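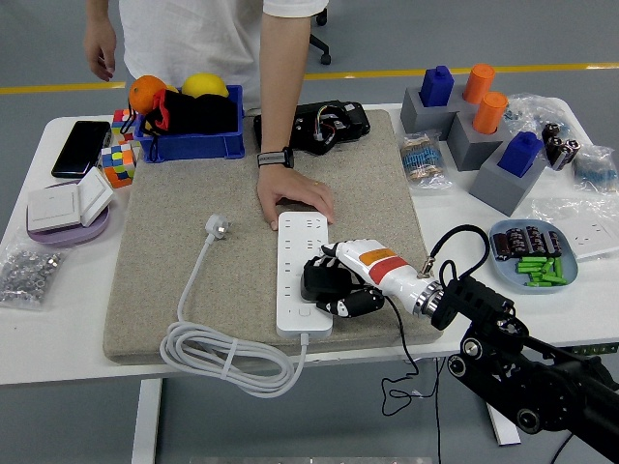
4.2 Cords, Coils and the Shared Table

Of all the things people told us they keep on a table they also use for something else, the power strip was the one they talked about longest, and usually with a sigh. We had expected it to be a small topic. In the Ashworth interviews it filled most of the second half hour, and we came away with 278 separate remarks about cords alone, against a handful about lamps, which we had rather been looking forward to.

Part of the trouble is that a power strip is really two objects with very different manners. The strip itself is stiff, has an obvious top and bottom, and will lie where it is put. The cord does as it likes. Figure 3 shows the pair in a state many of our participants would recognize: the strip lies lengthwise on a speckled beige mat, while its white cord drops over the front of the mat into loose coils that hang off the table, and one strand comes back up to leave the three-pin plug lying to the left of the strip. We call this arrangement a "half-stowed" cord, a term we borrowed from a participant in Hovine who used it with great affection for the contents of her hall closet.

Half-stowed cords turned up in every kind of room we visited, and people had plenty of words of their own for them (nest, bundle, spaghetti, "that thing"). When we asked whether such a cord had been put away, the answers divided along lines we found quite charming. Those who mostly handled the strip said yes, it was coiled. Those who mostly wiped the table said no, it was hanging.

The second matter is company. A strip seldom has the table to itself, and the objects near it often belong to quite different parts of the day. In Figure 3 there is a smartphone on the left side of the table, and toward the back a blue bin with an orange and a lemon in it and a black fabric bag draped over its rim. Mixed containers of this sort were common in our visits as well, and we coded them by what people said the bin was for, leaving aside what it happened to hold that morning. This took some patience. One family gave us seven answers for a single bin, and we kept all of them.

We also noticed how much work a mat does. Participants who laid one down spoke of the area on it as a place with rules, where tools and electrical things could stay out through dinner, and they treated the bare table beside it far more strictly. A cord hanging over the edge muddles this tidy little border, and it was the most frequent cause of mild disagreement in the diaries people kept for us through April. We return to those diaries in Section 4.3, together with the sketches that participants drew of their own tables.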